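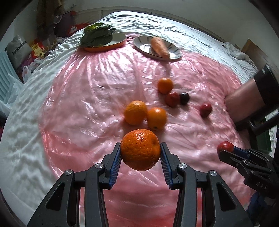
Sunita Pettigrew wrote to us that she has kept three broken silver necklaces in a drawer since her wedding, that every shop offered to sell her a new one, and that she would gladly pay for a repair if a person would tell her the price before she sends them.

Search news and products Enter a word Search

PRESS RELEASE

Atden opens repair service for silver necklaces, bracelets and enamel pendants, with fixed prices and new Makix clasp

CLIVWOOD, April 9, 2024 – Atden, the maker of silver and enamel jewelry, today opens a repair service for customers who own broken or worn pieces. The service accepts jewelry of any maker, with a few exceptions that are listed further down. The work is done in the Wikström workshop in Clivwood, where Atden has made its chains and pendants since 2000.

Until now the company repaired only its own pieces, and only in the period of the guarantee. Customers who came later with a torn chain or a lost jump ring received a kind letter and a discount on a new purchase. Many of them did not want the discount. They wanted the chain which they had received from their mother, or which they wore every day and were used to.

"We have read these letters for many years and we answered them too simply," said Alaric Castellanos, head of the workshop at Atden. "A chain is usually broken in one place only. The rest of it is good silver. For us it is small work, and for the owner it is the difference between wearing it and keeping it in a box."

What the service includes

The basic repair covers a broken chain, a worn or missing jump ring, a bent pin on a brooch, and the change of a clasp. For this the customer pays a fixed price of 68 dollars, with return postage included. The price is the same for a thin chain and for a thick one. If the piece needs more than the basic repair, the workshop writes to the customer with a second price, and no work begins before the customer has agreed to it. If the customer does not agree, the piece goes back unrepaired and only the postage must be paid.

Cleaning is part of every repair. The workshop removes tarnish by hand with a soft cloth and paste, and does not use a dip bath on pieces that have a dark finish in the hollows of the pattern. Many older lockets and crosses were darkened on purpose by the maker, so that the design can be read better, and a strong bath takes this away in a moment. Customers who want the dark finish to be removed should write it on the order form.

Resizing of rings is not a part of the service at the start. Atden expects to add it in September, when a second bench will be ready and the person who will work there has finished the training at Wikström.

The Makix clasp

Together with the service the company presents the Makix, a new clasp for necklaces and bracelets. It is made for people who have difficulty with the usual spring ring, for example those with stiff fingers, long nails or weak eyes. The Makix has a wide tongue which slides into a flat case and holds there. To open it, one presses both sides of the case at the same time. Pressure on only one side does not open it, so it should stay closed when it catches on a sleeve or a scarf.

The clasp is made of 925 silver with a small steel spring inside. It comes in two sizes. The smaller one is intended for fine chains and light pendants, and the larger one for bracelets and for necklaces with beads. Customers of the repair service can ask for the Makix in place of their old clasp with no extra payment. The old clasp is always returned in a small paper envelope, also when it is broken, for it can carry the mark of the maker and this can be important for a collector or a family.

"I made the first ones too strong," said Castellanos. "My aunt tried it and gave it back to me and said that it was a very good lock for a bicycle. We changed the spring after this, and then we changed the shape of the case also – the edges were pressing on the neck. It took longer than we planned."

Enamel pendants

Enamel is more difficult than silver, and the company asks customers to be patient with it. A chip at the edge of a pendant can often be filled with a cold enamel, which hardens without the kiln. A crack which goes through the whole field cannot be hidden well, and in this case the workshop will propose to take out the old enamel and to lay a new one. The customer can then stay with the old color or choose another.

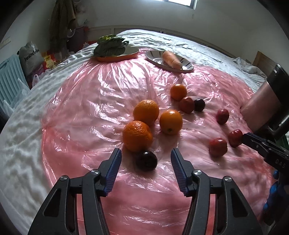
For new enamel the workshop keeps seven colors: white, ivory, sky blue, leaf green, orange, rose and a purple. They are mixed at Wikström in small amounts, and each amount is tested on a silver plate before it is used on a customer's piece. Color names are not exact, and the company has received questions about the purple in particular, as some customers expected a light lilac. It is a deep shade, near to the dark skin of the plums that lie by the oranges on the pink sheet, and in weak light it can look almost black. The orange is a warm and full one. Customers who are not sure can order a sample plate of any color, and it may be kept at home for two weeks before it is sent back.

An exact match with an old enamel is not promised. Enamel changes with sun, perfume and soap, and the color that was mixed many years ago is not the color that the owner sees today. The workshop matches to the present color, as well as it can, and sends a photograph of the test plate next to the pendant before the work goes on.

What is not accepted

The service does not take watches, pearls on silk thread, hollow gold, or pieces where the stone is worth more than the customer is ready to insure for the post. Plated jewelry is accepted for clasps and jump rings only. Heat from soldering can damage the plated layer near the joint, and the company prefers to say no at the beginning than to return a piece with a gray spot on it. Jewelry made of leather and cord can be fitted with a Makix clasp if the metal ends are in good condition.

Pieces that carry the ashes or hair of a loved person are accepted, but customers are asked to call before sending. These lockets are opened only in the presence of Castellanos, and if possible they are not opened at all.

How to send a piece

Customers fill in the order form on the Atden website or ask for it by mail. The form has a space for a drawing or a photograph of the damage. The jewelry should be laid flat in a small bag with the clasp closed, so that the chain does not make knots on the way. Knots are removed without payment, but a thin chain with many knots can need more time than the repair itself. Please do not send the original jewelry box. Boxes are pressed in the post and the company cannot replace old ones.

When the package arrives, the workshop weighs the piece, photographs it from both sides and sends these details to the owner. The basic repair is normally finished in seven working days after this message. Enamel work takes longer, and the time is given together with the price. Each repaired piece is returned with a short card, where the person at the bench writes by hand what was done, which solder was used and where the new joint is. It is good to keep this card. A next jeweler can work better if he or she knows it.

Customers who live near Clivwood can bring their pieces to the front counter of the workshop in the morning hours. No appointment is needed for a chain or a clasp. For enamel an appointment is recommended, since the colors are best chosen by daylight at the window and the place there is small.

Guarantee

Every repair has a guarantee of two years on the repaired place. The guarantee is connected with the piece and not with the person, therefore it stays valid when the jewelry is given as a gift or passed to a child. It does not cover a new break in another part of the chain, but the workshop will look at it and give an opinion without payment.

About Atden

Atden makes necklaces, bracelets, pendants and brooches from 925 silver and enamel. All pieces are finished by hand in the Wikström workshop in Clivwood. The company sells through its own website, by mail and at the counter of the workshop.

Press contact

Journalists can ask the Atden press office in Clivwood for photographs of the Makix clasp in both sizes. Sample clasps for testing are available as a loan – please say which size is wanted, and for what kind of chain.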